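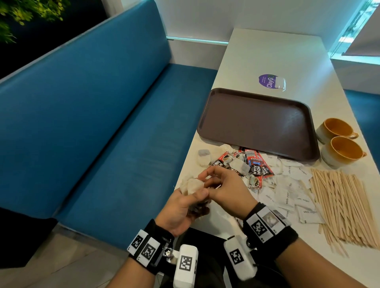

701 words

Company / About / Software & Tooling

Stirkance makes software for robot hands. Planning, perception, the boring tooling in between. No hardware, we don't build arms and we don't sell grippers, so please stop asking Orlando for a quote on one.

Started in Bravham, over a print shop, two desks. Orlando Guzmán had written a grasp planner that worked great on boxes and fell apart on anything flat, thin or floppy. Sheena Matheson had spent years on camera tracking and had opinions about it. They argued for most of a winter and then wrote the first version of Tritus. It was bad. The second one shipped.

We like small annoying objects. Paper sachets that slide over each other, tea bags with strings, wooden stirrers in a heap. Crumpled tissue is a favorite of Sheena's, there is no good model of crumpled tissue and she will tell you so at length. Most planners want a clean shape and a known pose. A cafe table doesn't have many of those.

So the planning side of Tritus starts from what people's hands do. Where the fingertips go, which hand holds and which hand pulls, when they swap. Square markers on the wrists give us a pose for each hand, and the software works backward from there to something a two-armed machine could try.

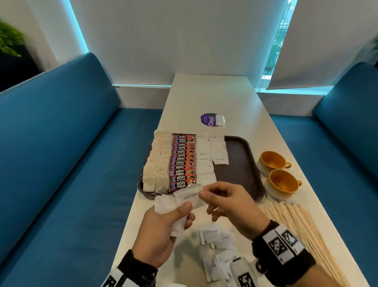 Page last changed: February

Sorting is the task we get asked about most. Sounds simple. Tea bags in one column, coffee next to it, sugar next to that, all on one tray. But the coffee sachets overlap like shingles and the camera sees a sliver of each one, and the sugar is white paper lying on a white table. A detector trained on catalog photos will merge half of that pile into one big blob. Ours used to as well. It still does on a bad day, see the known issues page.

What's in the box right now:

- Tritus Track. Wrist pose from markers, with a fallback for when one of them is covered up by the other hand. Reads live or from a recording.
- Tritus Segment. Splits an action into steps: reach, pinch, pull, place. You can fix the cuts by hand and it rememebers your fixes.
- Tritus Plan. Takes the steps, the objects and your arm's limits and gives you candidate motions, with a score on each and a plain text reason when it rejects one. People asked for the plain text reason a lot. Fair enough, an error code is no use at 6 pm with a demo the next morning.
- The viewer. Everyone buys it for Plan and then spends the whole day in the viewer.

Works on Linux. Mac for the viewer only. Windows, no, sorry.

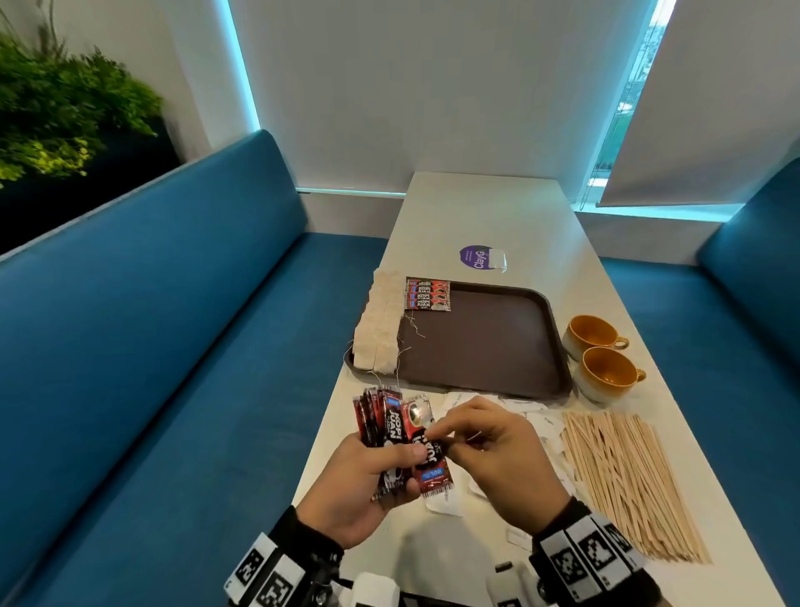 Bundles, and why we keep going on about them

Hold a bundle in one hand, pick single pieces off it with the other. People do this without looking. For a planner it's horrible: the holding hand has to keep its grip while the thing it's gripping gets thinner, and the top corner of the next sachet is never quite where the last one was. Tritus Plan treats the bundle as one object that changes size. Took us 46 tries at the contact model to get one we'd put our name on. Orlando kept the list, it's on the wall by the kettle.

Castaño, our test library, came out of that work. It holds 140 short tasks, all on ordinary tables, and every release has to run through the lot before it goes out. Any customer can ask for a task to be added. Send us the objects if they're odd ones.
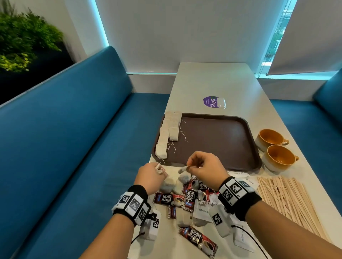

Strings, then the people

Tea bag strings are next. Thin, white, they curl, and they lie across whatever is underneath. The current build can follow a single string most of the way from tag to bag. A whole pinch of them held together, it picks one and hopes. Sheena's group is on it and would like to hire somebody who enjoys this kind of thing (rope, cable, thread, sutures, any of that background is good).

There are 20 of us now. Perception sits by the windows, planning has the big table, tooling is wherever there's a socket. Support is done by the same people who write the code, one week each, so you may get a very detailed answer. or a very short one on a Friday.

Want to talk? Use the form, pick "Tritus" for anything about the product and "Other" for everything else. Orlando reads Other.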